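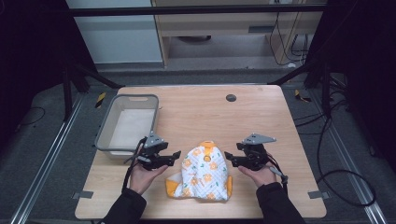

Gulletti revises shrinkage limits and care labels for quilted cotton

Gulletti, the Prunville fabric finisher, has changed the way it rates shrinkage on its quilted cotton goods. The new rating takes effect with orders placed for the spring cutting season and applies to all double-layer and triple-layer quilts sold by the roll. Single-layer prints are unaffected.

Under the old system each roll carried one shrinkage figure, measured on the face fabric before quilting. The revised system measures the finished quilt, after stitching, and lists lengthwise and crosswise values separately. The limit for a first-grade roll is now 2 percent in either direction after three home washes. Rolls that exceed the limit in one direction only will be sold as second grade with the direction marked on the roll ticket. Rolls that exceed it in both will be sent back for compressive finishing.

The company said the change follows a test program covering 398 specimens cut from stock rolls. Testing was done by Powell, an outside laundry laboratory, on top-loading and front-loading machines of the domestic type. Specimens were marked with indelible benchmarks, washed, dried and measured flat after resting overnight in a conditioned room.

The main finding was that face fabric, filling and backing shrink at different rates, and that the stitch lines decide how the difference shows up. Where the stitching is close, the layers are held together and the quilt shrinks as one piece, at a rate near that of the backing. Where the stitching is wide, the face fabric stays larger than the layers under it and the surplus puckers between the seams. A face-only measurement does not predict either result.

Osian Nicholas, technical manager at Gulletti, said the old figure was accurate for what it measured. "The cutter buys a quilt and washes a quilt," he said. "The ticket was describing one of the parts." 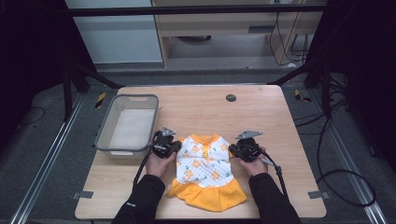 Diamond patterns were given separate attention in the program. Seams in a diamond run on the bias of the cloth, and bias seams stretch while the fabric is wet. Line-dried specimens kept some of that stretch. Tumble-dried specimens lost it and in several cases finished shorter than the control. Channel quilting, in which all seams run parallel, gave more consistent values lengthwise but moved more across the channels.

Thread was the second variable. Half of the specimens were sewn with a spun polyester thread and the rest with a cotton-wrapped thread of the same ticket size, both supplied by Varkeck. The polyester did not shrink to any measurable degree, and the cotton-wrapped thread tightened slightly on the first wash and then held. Puckering along the seam was graded by eye against photographic standards under raking light. Two graders worked independently, and a third was called in where they differed by more than one grade. Cotton-wrapped specimens scored lower on average, mostly in the lighter weights.

Gulletti will continue to offer both threads. The roll ticket will now state which one was used. Buyers who have a preference must say so on the order form, as the default for cotton-faced quilts is changing to spun polyester.

Filling weight had less effect than expected. The test covered three weights, the heaviest being 200 grams per square meter. Heavier filling hid puckering but did not reduce shrinkage. It did lengthen drying time, and the laboratory noted that specimens in the heaviest group were sometimes still damp at the seams when the machine's sensor ended the cycle. Those specimens were returned to the dryer on a timed setting before measurement.
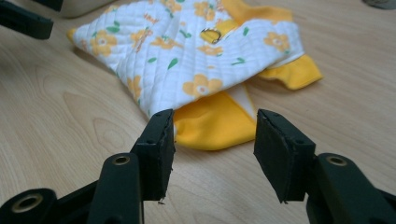

Pet garment with a white diamond-quilted body and an all-over floral print.

For makers of small articles such as bibs, pot holders, baby wear and pet clothing, the change matters mainly at the trim. Binding, ribbing and jersey edges are usually bought from a different source and carry their own shrinkage value. On a large piece such as a bedspread, a mismatch between quilt and binding can be eased out over the length of the seam. A small neckline has no length to ease it into, and the edge will either flute or draw in.

Gulletti's revised data sheet recommends that trim and quilt be matched to within one percentage point in the direction of the seam. For curved seams, where the direction changes along the edge, the higher of the two quilt values should be used. Knit trims should be relaxed before cutting. The sheet specifies laying the knit out without tension on a flat table overnight, off the roll and not stacked.

The sheet also revises the advice on prewashing. Earlier editions left it to the cutter. The new edition advises against washing quilted yardage in full widths, on the grounds that the load twists, the edges rope and the grain is pulled out of square. Where prewashing is required by the end customer, the roll should be cut into lengths no longer than the machine can turn freely, with the raw ends overcast. Each length should then be dried flat and squared before marking.

Care labels change in line with the test results. The recommended wash temperature drops from hot to warm. Tumble drying remains permitted but the setting drops to low. Ironing is still permitted on the reverse side only, and steam should be held clear of the surface so that the filling is not flattened. The instruction against bleach stands. Dry cleaning, which was listed as an alternative on the old label, has been removed, and the company has no plans to test for it.

Existing stock will be relabeled as it leaves the warehouse. Rolls already with customers keep their original tickets. A conversion table is available for the most common constructions, though the company cautions that it gives typical values and should not be used for acceptance testing. Customers who want a measured value on older stock may send in a full-width sample cut well away from the roll end.

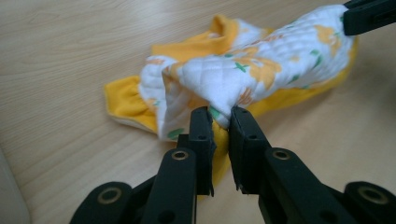

PRUNVILLE, 2/2/21 – Gulletti has issued a correction to the first printing of the data sheet. The sampling instructions on the second page gave the benchmark spacing for knits in place of that for quilted wovens. Sheets with the error have no revision letter beside the title. Corrected sheets are marked Revision A and should replace them. The shrinkage limits themselves were printed correctly and are unchanged.

The company has also set out its terms for custom runs. Quilts made to a customer's own stitch pattern will be tested before shipment if the order is 1,000 meters or more. Smaller custom orders will ship with the value for the nearest standard pattern, identified as such on the ticket. Testing of smaller orders can be arranged directly with Powell at the customer's cost, and Gulletti will accept the result for grading purposes if the samples were drawn according to the revised sheet.

Claims procedure is affected in one respect. A shrinkage claim must now include an unwashed piece from the same roll along with the washed one, both with the selvage attached so that direction can be confirmed. Claims based on finished articles will still be considered, but only where the cutting layout is supplied. Nicholas said that most disputed claims in the past could not be settled because the direction of the cloth in the article was unknown.

Varkeck has confirmed that the thread constructions used in the program are its current production and that no substitution is planned for the season. Its needle and tension recommendations for quilting machines are reprinted on the last page of the sheet.

A second round of testing is scheduled for October and will cover quilts with brushed backings, which were left out of the first round because the raised surface made the benchmarks hard to read. The laboratory is evaluating sewn benchmarks in a contrasting thread as a replacement for ink. Until results are available, brushed-back quilts will be sold under the old rating, with the words "face fabric only" printed next to the figure.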